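Foro › Captura y teleoperación › Hardware comercial
Tema: Kit de pinzas de mano Clotow, ¿alguien lo tiene en uso?
Junio de 2026

husillo_t8
Estoy comparando kits de pinzas de mano para grabar demostraciones sin robot. El presupuesto da para el Clotow doble o para montar dos pinzas impresas con cámara aparte. Me interesan sobre todo el seguimiento de pose, la repetibilidad de apertura y el soporte. La ficha de Westau (el distribuidor) no da tolerancias.

par_nominal
Tenemos el doble desde febrero, firmware de serie. Lo usamos con tareas de cocina: microondas, recipientes, latas. Resumen:

Seguimiento: bien con dos caras del cubo a la vista. Con una sola cara en ángulo rasante la orientación salta.
Apertura: desviación de 2 mm entre sesiones si no se recalibra.
Volumen de datos: 181 episodios aprovechables en la primera tanda.
Peso: aceptable. A los 20 minutos se nota en la muñeca.

Adjunto el puesto, vista desde la cabeza del operador.
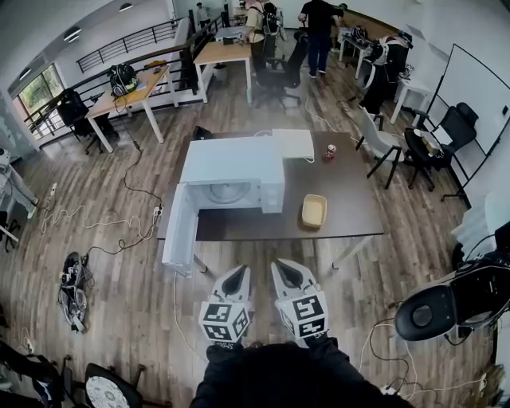

Kit doble, un cubo de marcadores por pinza. Tarea de microondas, puerta abierta.

La puerta abierta es el caso malo. Cuando la pinza izquierda entra en la cavidad, el cubo queda tapado por el marco y hay que interpolar. El software de Clotow lo hace, pero no marca los tramos interpolados en la exportación.

gavrila_fan
Para eso está el plugin de Gavrilă, que añade una columna de confianza por fotograma. Es de pago, pero con eso filtras.

par_nominal
Lo probé. La columna existe; el umbral por defecto es demasiado permisivo y deja pasar saltos de orientación evidentes. Hay que ajustarlo a mano por tarea.

kalman_roto
No comparto lo de "bien con dos caras". Los cubos impresos son una solución barata vendida a precio de sistema óptico. Con iluminación cenital irregular el blanco satura y se pierden esquinas. En nuestro laboratorio acabamos con Videx, seguimiento inercial más cámara en la propia pinza, y no dependemos de que el operador mire hacia donde trabaja.

par_nominal
Videx deriva en episodios largos. Para tareas cortas, de acuerdo. Para secuencias de abrir, meter, cerrar y retirar, prefiero una referencia absoluta aunque tenga huecos. Lo de la saturación se corrige fijando la exposición.

kalman_roto
Fijar la exposición te arruina el resto de la imagen si también la usas para entrenar. Y la deriva de Videx es de 5 mm en nuestro peor caso, medida contra un patrón fijo. Eso es corregible.

husillo_t8
¿Los cables molestan? En la foto veo bastante cable por el suelo.

par_nominal
Al operador parado frente a la mesa, no. Si la tarea exige desplazarse, conviene canalizarlos antes.

tope_mecanico
Un apunte sobre el soporte: Westau cambia las puntas en garantía, los cubos no. Si se raya una cara hay que comprar el cubo entero y recalibrar el desfase.

husillo_t8
Anotado. Voy a pedir la unidad de préstamo a Westau y mido la apertura con galgas antes de decidir. Subo la tabla cuando la tenga.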